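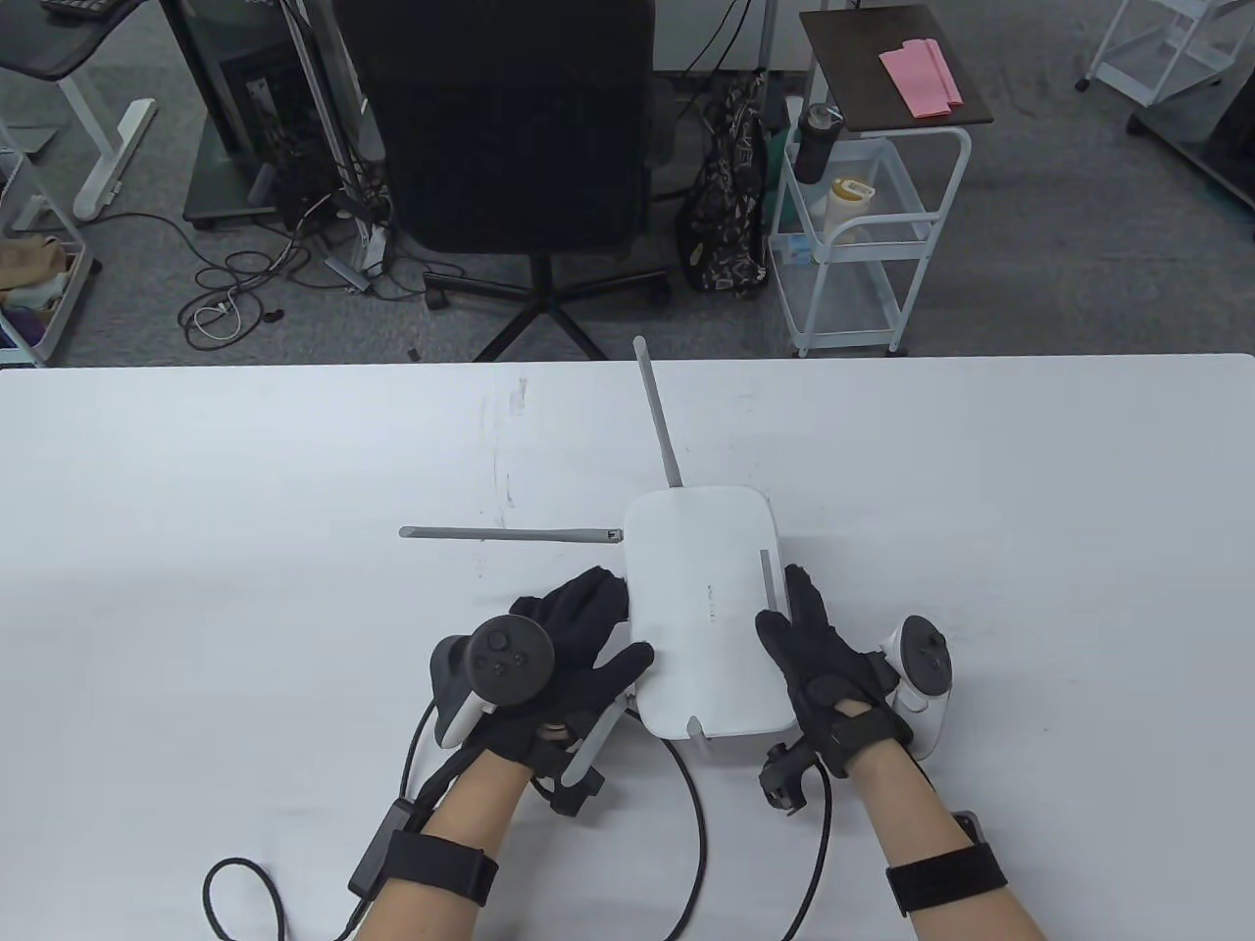 Section 4: Setting up the Ovano timing kit at the track

Complete Section 3 (charging and registering transponders) before you start. You need the decoder, the detection loop, the loop connector box, the coaxial lead, one charged transponder and the laptop with the Ellatent results software installed.

4.1 Choosing the position of the loop

1. Find the timing line. At most circuits it is marked across the main straight and on the pit wall. At a track with no marked line, pick a point where bikes will be upright and up to speed.

2. Check that the pit lane does not run close beside the line you have chosen. A bike rolling down pit lane over or near the loop will be counted as a lap. If the pit lane has to be included, read 4.5 first.

3. Look for metal in the track surface. Drain covers, old loops and steel reinforcement all weaken the signal. Move the loop if you find any.

4. Ask the circuit office for permission before you tape or cut anything.

CAUTION: Never go onto the track surface without clearance from race control. Post a lookout at each end of the straight while the loop is being laid.

4.2 Laying a temporary loop

1. Sweep the track where the loop will go. Tape will not hold on dust or rubber marbles.

2. Unroll the loop wire across the full width of the track, then bring it back parallel to the first run, using the spacers in the bag to keep the gap even.

3. Tape down both runs with the wide tape supplied. Press the edges flat with your boot or a roller.

4. Bring the two ends together at the pit wall side and twist them together up to the connector box.

5. Close the connector box and stand it behind the barrier, off the ground if rain is expected.

NOTE: Do not use the temporary loop for race meetings with more than one day of running. Tape lifts overnight. For longer events use the Rarkcombe permanent loop, which is set into a saw cut and sealed.

4.3 Connecting the decoder

1. Put the decoder on a firm, level surface in the timing room, clear of radios and phone chargers.

2. Run the coaxial lead from the connector box to the socket marked LOOP. The lead must not be longer than 300 feet. Do not join two leads.

3. Plug the network cable into the decoder and into the laptop or the timing room network.

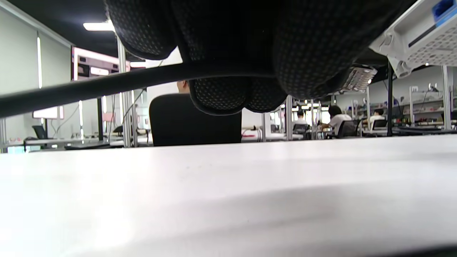

White tabletop, viewed from just above the surface.

4. Connect the power supply and switch on. The decoder runs a self-test. Wait until the STATUS light stays green.

5. If STATUS flashes amber, the loop is open. Go back to the connector box and check both screws.

6. Read the background noise level on the decoder display. A reading below 40 is good. Above 60, move the coaxial lead away from power cables and read it again.

The internal battery will keep the decoder going for almost 2 hours if power is lost. It keeps the last 3,000 passings in memory, and these can be sent to the laptop again from the Recover menu.

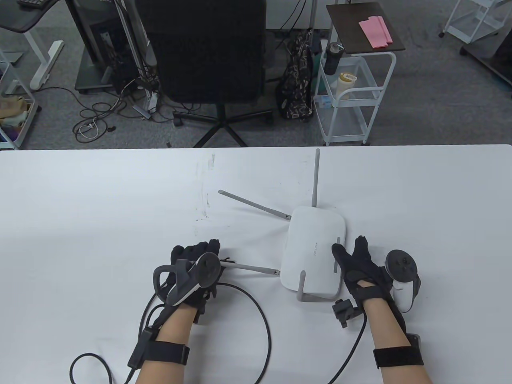
4.4 Testing with one bike

1. Open Ellatent and choose New Session, then Practice.

2. Fit the charged transponder to the test bike. Mount it upright in its holder, low on the fork leg or behind the lower fairing, with nothing metal or carbon between it and the ground.

3. Have the rider cross the line at low speed, then at race speed. Each crossing must show once in the Passings window.

4. Check the hit count beside each passing. Slow crossings give a high count. At race speed you want a count of 10 or more.

5. If a crossing shows twice, raise the minimum lap time in Session Settings.

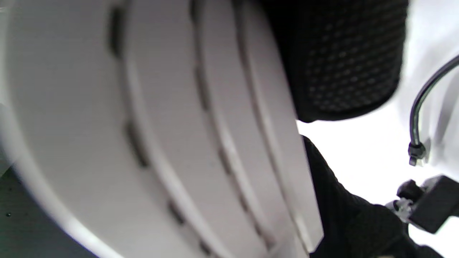

Curved grooves and dark slots on a white object, close up.

4.5 Timing the pit lane as well

A second loop and a second decoder are needed. The Catacutan pit lane kit includes both. Lay the loop at pit exit as in 4.2, connect it as in 4.3, and name the decoder PIT OUT in Ellatent before any bikes go out. Two decoders with the same name will mix their passings and the results cannot be separated afterward.

4.6 Before the first session

Set the laptop clock, turn off sleep mode and load the entry list. Replace the loop tape if any edge has lifted.

Manual revised 17th December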